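Election desk notebook, April
Tinunville runoff, turnout claims

9:40. Read the Grakia statement again. They say 30 civic groups have endorsed the runoff result as free and fair. The list attached has names on it, but no addresses and no officers, and I can't match most of them to the county register. I found 4 that filed anything in the last year. The rest may be real. I'd like to see one of them hold a meeting before I put that in a table.

Worth keeping apart: a group endorsing the result and a group having watched the count. The statement slides from one to the other in the second paragraph. Whoever wrote it knows the difference.

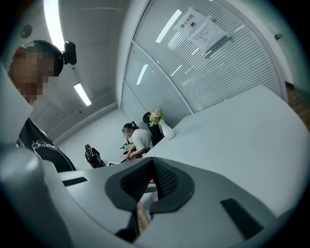 The Pirkmont precinct is the one I keep going back to. Posted tally at the door was 676 ballots. The sign-in book, going by the copy we got, comes out 30 short of that. Could be absentee ballots added at the table, could be a missing page (the copy skips from sheet 11 to sheet 13, and I have asked for 12 twice). I don't think it's fraud. I also don't think "clerical" is an answer until somebody shows me the sheet.

Tseng campaign called this "a settled matter" in their noon email. Settled by whom? The county board hasn't met. Their lawyer cites the board's rule on late corrections, but the rule as printed covers typing errors in the certified totals, and these totals aren't certified yet. Marked it in the margin of the shared copy.

2:15. Tried the turnout model without Pirkmont. The margin moves a little and the winner stays the same. So for the outcome it hardly matters, and I expect to hear that a lot this week. It does matter for whether the endorsements mean anything, given that Grakia names Pirkmont as its best-run site.

To do: sheet 12. Phone numbers for the groups on the list, starting with the ones that share a mailing address. Ask the board clerk who signed the door tally.

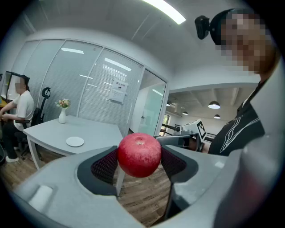

Su-chen Shih wrote under my note that I'm being too hard on the list. Small groups often don't file, she says, and half the ones she has dealt with would fail my register test and still turn up to watch a count all night. Fair. She also thinks the shortfall is absentees and would bet lunch on it. I've changed "unverified" to "not in register" in the table and left the Pirkmont line open. Not taking the bet until sheet 12 comes in.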